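El peso de una declaración de origen

Cuando un régimen de sanciones entra en vigor, la atención pública se concentra en los barcos retenidos y en los titulares de los activos congelados. La mayor parte del trabajo ocurre en otro sitio: en las oficinas de despacho aduanero, donde cada partida debe compararse con listas que cambian de un mes a otro. En el puerto de Tustside, esa tarea ocupa desde mayo a una parte considerable del personal de tramitación.

El volumen explica la dificultad. En el último ejercicio, la terminal de carga general registró 2.493 expedientes sujetos a control reforzado. De ellos, 208 quedaron bloqueados más allá del plazo ordinario, en su mayoría por defectos documentales y no por la naturaleza de la mercancía. Tres acabaron en decomiso.

Un expediente típico contiene la factura comercial, el conocimiento de embarque, la lista de contenido y una declaración de origen. El problema suele estar en esta última. Las normas de origen no preferencial atribuyen un producto al país donde se realizó la última transformación sustancial, criterio que funciona bien con una materia prima y bastante peor con un artículo fabricado en varias etapas. Una pieza de acero laminada en un país sancionado y conformada en un tercero puede cambiar de origen aduanero y seguir, pese a ello, sometida a prohibición por la procedencia del metal.

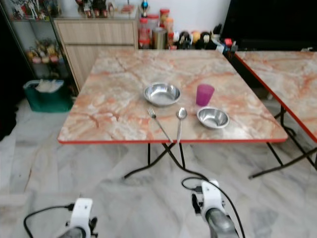

De ahí que las autoridades pidan certificados de colada, documentos que acompañan al acero desde la planta siderúrgica y que permiten reconstruir su recorrido. Los grandes importadores los obtienen por contrato. Los pequeños dependen de lo que quiera entregar un intermediario - a veces, una fotocopia sin número de lote.

Siltotine, una distribuidora mediana de artículos para el hogar, tuvo un contenedor inmovilizado por ese motivo. La empresa aportó la factura del fabricante y una declaración firmada, pero no el certificado de origen del metal. La mercancía salió del recinto cuando el proveedor localizó el documento en el archivo de la fábrica. Los gastos de almacenaje corrieron por cuenta del importador, como establece la tarifa portuaria.

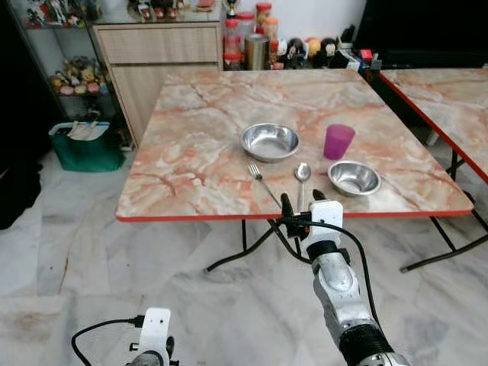
Cuencos de acero inoxidable y un vaso de plástico sobre una mesa plegable.

El segundo foco de fricción es la titularidad. Las listas designan a personas y entidades, pero la congelación alcanza también a las sociedades que estas poseen o controlan. La propiedad se mide en porcentajes y resulta relativamente fácil de comprobar. El control admite más discusión: puede derivarse de un pacto entre accionistas, de la facultad de nombrar administradores o de una deuda que condiciona las decisiones de la empresa.

Keskinen, agente de aduanas con oficina en el mismo puerto, ha optado por exigir a sus clientes un organigrama societario antes de aceptar cualquier encargo nuevo. El trámite alarga la contratación y ha provocado alguna baja. A cambio, el agente conserva una prueba de diligencia que puede presentar si una operación se cuestiona más tarde.

El transporte añade sus propias complicaciones. Un buque puede cambiar de pabellón durante un mismo viaje, y la prohibición de acceso suele extenderse a los que abandonaron un registro vetado después de una fecha determinada. La comprobación exige consultar el historial completo de la nave, no solo la bandera que enarbola al atracar. En la práctica se utiliza el número OMI, que permanece invariable durante toda la vida del casco.

Para ordenar estas consultas, la terminal incorporó Clorkodari, una aplicación que cruza nombres, números de buque y códigos arancelarios. El sistema procesa lotes de hasta 1.000 registros y devuelve las coincidencias con un grado de similitud. Las transliteraciones siguen siendo su punto débil: un mismo apellido en alfabeto cirílico puede escribirse de varias formas en caracteres latinos, y un umbral demasiado bajo multiplica los falsos positivos. Cada alerta se revisa a mano.

Queda pendiente la cuestión de los contratos anteriores a las medidas. Los reglamentos suelen prever periodos de liquidación, durante los cuales pueden ejecutarse las obligaciones ya contraídas. El importador debe acreditar la fecha del acuerdo y demostrar que no se ha modificado en lo esencial. Una ampliación de cantidades pactada después de la entrada en vigor deja esa parte del suministro fuera de la excepción - y obliga a presentar declaraciones separadas para cada tramo.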